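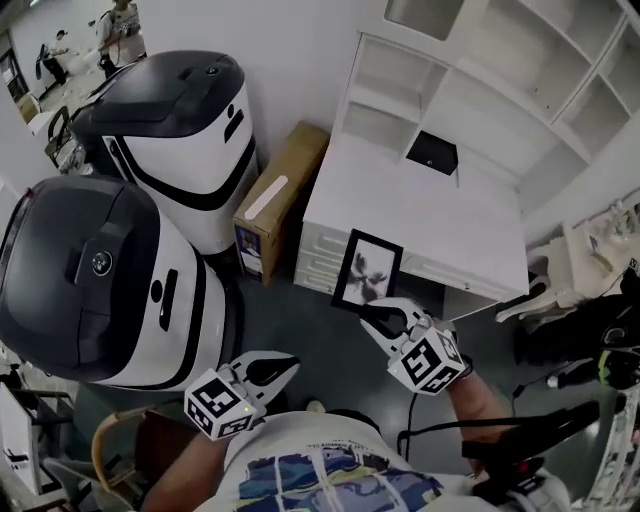
Small Pictures Out on Loan Again in September

The picture lending shelf at the Tralel Street library opens again in September, after a summer spent sorting, cleaning and relabeling. Any cardholder can take home one framed picture for 80 days. Two people at the same address with their own cards can take two. There is no charge and no deposit.

The shelf started with 30 prints left over from a school fair. The catalog now lists 57 pictures ready to go out, most of them small enough to fit in a tote bag. There are woodcuts, pen drawings, a few photographs of the old ferry landing, and a long run of plant studies in black ink that came from the Fusel estate. The plant studies are the most borrowed thing we have. If you want one, put your name down early.

Yatziri Lozano has taken over the shelf and rewrote the loan sheet over the summer. The old one ran to four pages. The new one is a single page and asks for your card number, the picture number and the room you plan to hang it in. The last question is there because of sunlight. Ink on cheap paper fades quickly in a south window, and we lost two drawings that way last year.

Where to hang a small picture

A small picture looks lost in the middle of a big wall. It does better in a narrow spot: between two doors, over a light switch, at the end of a hallway, or next to a bookcase. Hang it a little lower than you think. If people will mostly see it sitting down, such as beside a desk or a dining table, lower it again.

Please use one nail or one hook and no adhesive strips. Strips let go in humid weather, and we have a box of cracked corners to show for it. If your lease doesn't allow nails, stand the picture on a shelf against the wall. Ask at the desk for one of the Gorereo stands, which fold flat and go out with the picture.

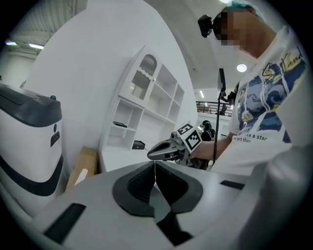
Cleaning is simple. Dust the front with a dry cloth. Don't spray anything on the glass or plastic, as liquid runs down into the bottom edge of the frame and gets pulled up by the paper. Fingerprints can be left alone and we will deal with them when the picture comes back. Don't open the back, even if the print has slipped. Bring it in and we can usually fix it the same afternoon.

Keep pictures out of bathrooms and away from the stove. Hallways are fine unless you have a radiator there.

What it costs

We spent $1,899 on the shelf this year. Most of it went to new mat board and replacement fronts, with the rest going to hooks, wire and padded bags. The bags are a change from last year, when borrowers brought their own, and we would like them returned with the pictures.

Yichen Qin is giving a short talk on black and white prints on the first evening the shelf is open, at 6:30 p.m. in the reading room. He will go over how to tell a print from a copy, how artists number their editions, and why a plain black frame suits some drawings and kills others. Bring something of your own if you want a second opinion on framing. He does not do valuations.

Pictures due back over the summer can still be returned without a late mark. Hand them in at the desk and please don't use the book drop. Number 14, the Xiao etching of the water tower, has been missing since spring. Check behind the couch.

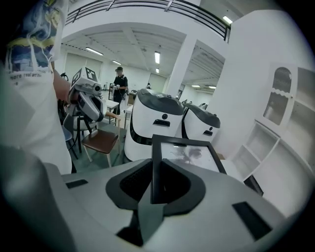

Black edge, pale background, dark branching shape.

Loan sheets are at the front desk and by the stairs. Renewals can be made once, in person or by phone, as long as there is no one waiting for the same picture.

3 comments

Marge T.
Can we renew if we're on the list for a different one? I have the fern and would like to keep it until the heron comes up.

Yatziri Lozano
Marge, yes. Being on a list doesn't count against you. Call the desk before your date and they'll mark it.

dkessler
We had number 14 two winters ago and returned it, in case anybody is checking old sheets. Glad about the bags. Will the talk be repeated? 6:30 is when I pick up my son.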